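Kontrollliste Schlafzimmer und Bettwäsche
Ferienwohnung Messina, Stand September

Bitte jeden Punkt prüfen und mit »in Ordnung« oder »Mangel« eintragen. Die Kommentare sind von der letzten Begehung.

1. Fluchtweg vom Bett zur Tür frei
In Ordnung. Der Teppich vor der Tür ist jetzt festgeklebt.

2. Rauchmelder, Prüftaste 5 Sekunden drücken
In Ordnung. Modell Histeck, Ton ist laut genug auch im Flur.

3. Heizkörper, Abstand zum Bettzeug mindestens 10 cm
Mangel. Das Bett war zu nah an die Wand geschoben, wurde zurückgestellt.

4. Steckdosenleiste, Belastung
In Ordnung. Der kleine Heizlüfter hat 1.000 Watt und darf nur direkt an die Wandsteckdose.
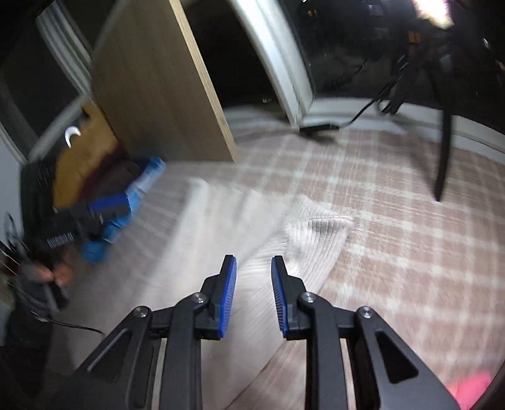

5. Bettfläche und Decken
Mangel, leicht. Die Decken müssen ganz flach liegen, bevor man einen Karton oder ein Gerät auf das Bett stellt. Auf der karierten Decke lag die weiße noch zusammengefaltet, und ein dünnes schwarzes Kabel lief in ihre Richtung. Kabel gehören nicht auf oder unter Bettzeug – bitte immer zuerst wegnehmen, dann falten. Sachen mit Strichcode-Etikett kommen ins Regal, das Etikett nach vorne.

6. Waschen
In Ordnung. Karierte Decken bei 30 Grad, mit Vernel nur wenig. Die weißen Decken wiegen ungefähr 700 Gramm und sollen einzeln in den Trockner.

7. Lattenrost und Schrauben
Offen. Eine Schraube am Fußende war locker, der Ersatz von Zomedberg ist bestellt. Bis dahin bitte nicht auf die Bettkante setzen.

8. Nachttischlampe
In Ordnung. Der Schirm berührt die Birne nicht mehr.

Nächste Kontrolle vor der Heizperiode, vormittags. Punkt 3 und Punkt 7 zuerst ansehen.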